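Home | Opinion | Field Notes | Training | Contact

Stop buying meters you can't keep calibrated

by Samina Farooqui
July 9, 2023

Quick one, between site visits. I'm tired of opening a case and finding a four-gas meter with a sticker from two springs ago. Good meter, expensive meter. Useless.

The county garage at Fandley has 13 of them. Mathias Riedl pulled the records for me in March and 2 were in date. Two! The rest had been "checked," which meant somebody turned them on and they beeped.

A beep isn't a bump test. You need gas on the sensor, a known concentration, and a person who writes down what happened. Takes a minute or so per unit. Nobody budgets the minute.

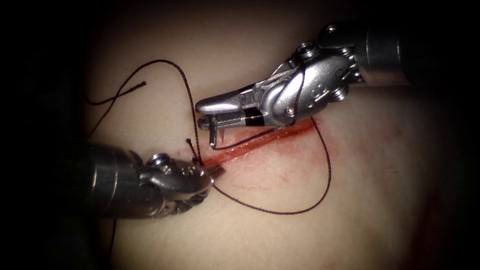
And the money is always there for new ones, thats what gets me. A grant comes in, it says equipment, so equipment gets bought. Try getting 400 dollars out of the same pot for cal gas and a regulator. Marlies Steiner tried over at Sutter. Three forms, then a no. They got a new meter instead, same month.

I'd flip it. No purchase order goes through without a service line on it. Sensors, gas, shipping, a loaner while yours is out. If that means you buy fewer, buy fewer. I would rather walk into a vault with one meter I trust then a shelf full of maybes.

Vendors won't love this. Some will, the ones with a decent bench. Ask them for turnaround in writing before you sign anything.

Anyway. Go look at your stickers.

Filed under: Opinion, Gas Detection, Maintenance

Recent posts
Hajnalka Bognár on storing sensors through winter
Loaner programs compared: Terkitberg and Weston
Reader letter: 77 pages of manual, no index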